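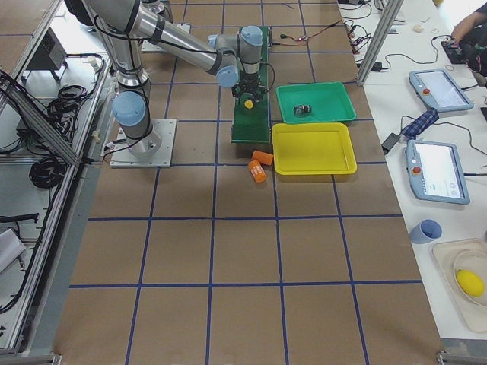 Limescale: what works and what's a waste of money

Every spring somebody tells me to leave half a lemon on the kitchen tap overnight. I've tried it. The lemon slid off, and the scale underneath was still there in May.

Citric acid powder does the same job for far less. Two tablespoons in a full kettle, bring it to the boil, leave it for half an hour, then rinse twice. Don't use it on marble or any other natural stone – it eats the surface and you won't get the shine back.

Usman Swati wrote in to recommend the Korka magnetic collar, which clips round the pipe. I fitted one under my sink and the kettle furred up at the same rate as before. Perhaps his water is softer than mine.

Vinegar is fine for shower heads if you can stand the smell. Tie a bag of it round the head and take it off after an hour. Never mix it with bleach.

As for "self-cleaning" kettles, I'd want to see one after a year in a hard water area.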